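La novela que nadie quería heredar

Sabine Lindemann ha escrito 1422 páginas sobre una familia que no se habla. Tarda 125 en sentarla a la mesa y, cuando por fin llega la sopa, el patriarca se levanta a buscar la sal y no vuelve hasta el segundo tomo. Los lectores impacientes quedan avisados. Los pacientes, también.

«Los Ackermann» empieza con la lectura de un testamento en Pliscombe, un pueblo costero que la autora inventó para no tener que pedir perdón a ninguno de verdad. El viejo Ackermann, fabricante de botones, deja a sus ocho hijos una casa con goteras y una condición: para venderla deberán pasar en ella un invierno entero, todos a la vez. Cualquiera con hermanos sabe que hay castigos más leves en el código penal.

Lindemann tardó 18 años en terminarla. Me lo cuenta en su cocina, mientras busca unas gafas que lleva en la cabeza, y añade que los primeros cuatro se le fueron en decidir quién dormía en qué habitación. «Hice planos. Luego me di cuenta de que la mayor jamás aceptaría el cuarto del norte y tuve que tirar tres capítulos.» Lo dice con el rencor de quien ha discutido de veras con ella, y ha perdido.
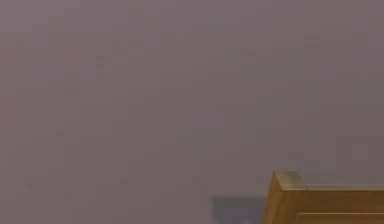 Núm. 125 · Pág. 18

El manuscrito pasó por varias editoriales antes de acabar en Akenine, un sello pequeño con fama de publicar libros que sujetan puertas. Una de las cartas de rechazo elogiaba «la ambición del conjunto» y sugería empezar por la página 900. Lindemann la conserva pegada en la nevera, junto al calendario de recogida de basuras.

Lo curioso es que el libro se lee deprisa. La prosa es seca, a ratos malintencionada, y la autora tiene un oído temible para la cortesía usada como arma. Hay una discusión por un abrelatas que ocupa cuarenta páginas y que le cuesta el matrimonio a un personaje que ni siquiera está presente. También hay bajones. El viaje de la hija menor a Carivdale, donde se enamora de un topógrafo y aprende bastante más topografía de la necesaria, pedía una poda que no llegó. Y los sueños, por favor: a partir del segundo tomo sueña hasta el perro.

Se lo comento. «El perro es el único que sueña bien», responde, y me sirve más café sin preguntar.

La crítica ha hablado de saga, de fresco y hasta de catedral. Ella prefiere «tocho». Dice que escribe sobre familias porque es lo único que conoce a fondo, aunque sus dos hermanos han dejado de contestarle al teléfono desde que salió la novela en julio. Uno aún no ha pasado del primer capítulo. El otro la ha leído entera, con lápiz, y le ha enviado una lista de erratas en la que no figura ni una sola errata.

Ahora trabaja en un libro de cuentos. El más largo, de momento, va por la página 300.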